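About Us

Hi, I'm Brock Li, and I started Clumuvden with a rented room in Istville, two secondhand desks and a whole lot of extension cords. We teach robot arms to do table jobs. Setting places, sorting dishes, clearing up after lunch, that kind of thing. We've moved once since then (same street, better heating) and the extension cords came with us.

People always ask why dishes. Well, I washed them for years at my uncle's restaurant in Tronduvport, and I can tell you a soup spoon is a sneaky little object. It slides, it spins, it hides under other spoons. If an arm can learn to deal with a heap of those, I feel pretty good about handing it something else!

Most of our customers are canteens and small caterers. We come and look at how you work, we go home and try it on our own table, and then we invite you over to see it. Our longest-running customer is Boychuk, who feed 300 people a day and have very firm opinions about where the chopsticks go. We love them for it.

Come and see us

Twice a year we open the doors, and this is the part of the job I look forward to most. The first open day was in February and we put out 50 chairs, which was wildly hopeful. The next one, on 11/10/2019, brought in nearly 70 visitors and we ran out of coffee before the second demo — lesson learned, there's a bigger urn now.

A demo goes on for 60 minutes with a break in the middle. We lay out the dishes and the tray, start up the arms, and talk you through what they're trying to do. You can stop us whenever you like. Kids ask the best questions by a mile (one girl wanted to know if the arms get bored, and I'm still thinking about my answer). If a spoon gets dropped, it gets dropped, and you'll see us pick it up and go again.

After the second demo we push the chairs back and people hang around. I've had some of my favorite work conversations standing next to that pink tablecloth with a paper cup in my hand.

Chopsticks, spoons and square plates, with the arms at work:
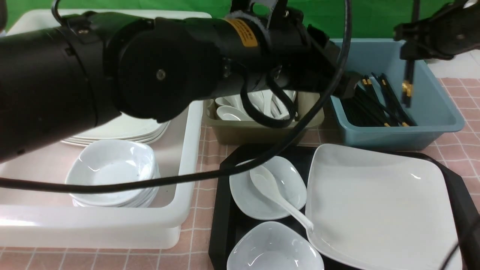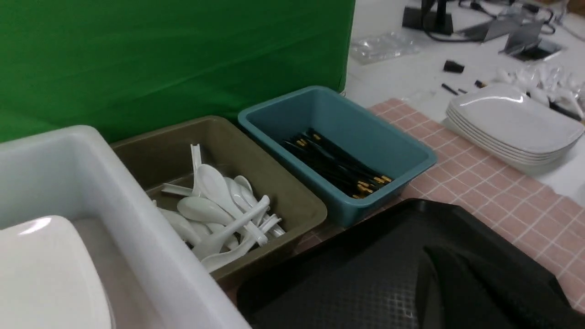

If you'd like to bring a class or a kitchen team, write to us a few weeks ahead and tell us how many you are. Groups get their own slot in the morning, when it's quieter and you can get up close. Parking is behind the building, and the bell on the side door works if you lean on it. There's a ramp at the front.

We're also looking for one more person on the software side, somebody who doesn't mind stacking plates between tests. Drop us a line and say a bit about yourself — no fancy cover letter needed.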